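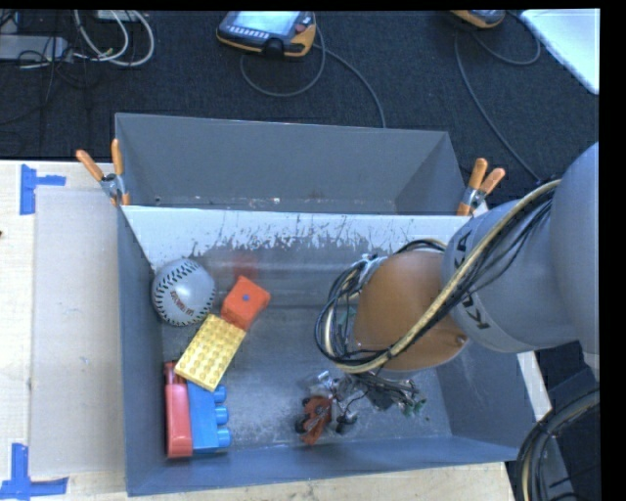

A reader wrote in after the February post to ask why the bins are clamped at all, when a tote full of toys is heavy enough to stay put. It was a fair question, and the answer takes up most of this post.

A full tote may well stay put. One with a handful of blocks in it does not. When the gripper presses down near a side wall, the bin walks a few millimeters, and by the end of a long run the pick poses near the walls are all wrong in the same direction. We lost most of an afternoon to this, looking for a calibration fault. The hand-eye calibration was fine. The bin had moved.

The fix was two spring clamps over the boundary between the bins, one at each end. That makes the pair a single body. Blue tape on the table marks position, and I check against it before each run. I tried a printed bracket from Brodari first. It held well but stood too high, and the wrist cover came down on it twice.

Second item: the hose. The cable bundle runs down the outside of the arm and loops around the last big joint. If the loop is short, it pulls when the wrist turns far over. If it is long, it drags on the bin rim. Setting it is trial and error:

Jog the wrist to both ends of the range used in the program, at 5 percent speed.
Look for the tightest point and give the bundle 75 mm of slack there.
Tie it at the bracket, not on the hose alone.
Run the whole pick cycle slowly, once over each bin.

I now replace the tie every 3000 cycles. Holis, who make the ties, give no figure for this kind of use, so that number is mine. It comes from one that let go early and one I took off that had nearly worn through.

Third item: the bin itself. The inside is scratched up, mostly on the rear wall, where the upper band is bright and the part under it is dark and torn. The depth camera does not like that wall. It returns holes, and the planner reads a hole as free space. I mask a strip along each wall and accept that a block lying flat against the side needs a different approach angle. Quintero sell a matte liner that would probably cure it. It also takes 5 mm off the depth, and every floor height in the program would need changing, so it is still on the shelf.

Remaining jobs are to reroute the pendant cable away from the rear bin, order more ties and rerun the drift check with the clamps on. I will post the drift numbers when I have them.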